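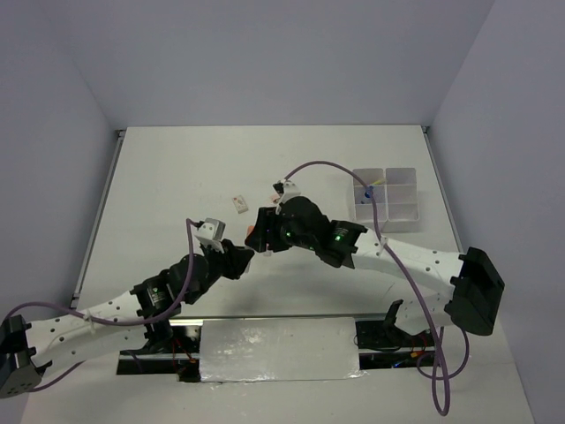 *White table, rails left and right.*

6 July 2022

**Sourdough rye, Gullholm flour, batch 9**

Best crumb so far! The Gullholm rye drinks much more water than the Belley did, and I finally stopped fighting it. Went up to 151 g water on the small test loaf and the dough came together like thick mortar, sticky but willing. Smelled wonderful at the end of the rise – green apples, a bit of malt.

- starter fed last night, left on the shelf by the window
- scald: cracked rye + boiling water, lid on, 60 min
- salt in with the scald this time, not after
- tin greased with butter, dusted with bran

The top cracked in those lovely wide plates I've been chasing since October. Almost no gumminess at the base, and the slices hold together even when cut thin. 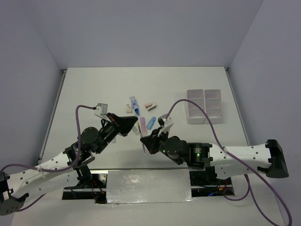
The Jandis tin is still the one to beat. It browns the sides evenly, and the loaf dropped out with one knock. The Ikeda tin gave a paler crust from the same dough, same shelf, same bake, so next time it goes in lower and stays in longer.

Still to sort out: the sour note is stronger at the heel than in the middle. Could be the tin, could be me slicing too early (I waited 2 hours, should have been overnight, but the smell!). Want to repeat with the caraway left out so I can taste the grain properly.

Half the loaf is in the bread box, help yourselves. Butter's in the fridge door.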